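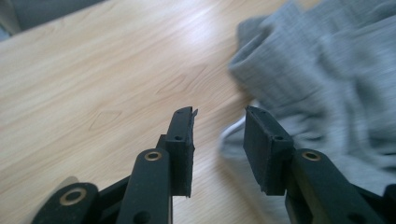
1/ Getting to Halard without a car: thread
Updated for the current timetable, February 22, 2021. I use Weltau as the base. It has the rail station, the only supermarket and most of the guesthouses.

2/ Bus 21 leaves from the stop opposite Weltau station, not the forecourt. It runs via Sirnel. Journey time to Halard is 40 minutes in winter and slightly longer once the summer stops are added back.

3/ The last return bus is earlier than the one printed on the old leaflet. The leaflet dates from before the December change and is still in the rack at the station. Use the panel at the stop.

4/ Day ticket or two singles? The day ticket pays off if you break the trip at Sirnel. It is valid on the 209 as well, which the ticket machine does not mention. Thanks to Anjani Ngui for checking with the driver.

5/ Sirnel is worth two hours. Mill, church, short river loop. The loop is signed clockwise only, so walk it that way or you will miss the turn behind the mill.
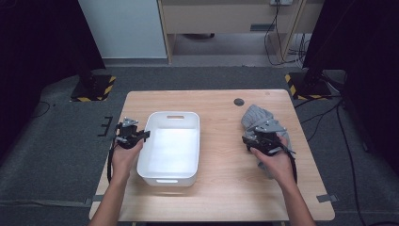 Gray knit on the table.

6/ Halard summit is 3,826 feet. The path from the bus stop is graded easy to the reservoir and moderate above it. No water after the reservoir. The upper section holds ice on the north side – check before you commit to it.

7/ The stop labeled "Park" on the route map is the lower parking lot, a long way short of the trailhead. Stay on for the next one.

8/ Correction from Joaquim Coelho: the Sirnel guesthouse does take one-night bookings, by phone only. I had it down as a two-night minimum.

9/ Still missing: bike carriage rules on the 209. If you have taken one on board this winter, reply with the date and what you paid.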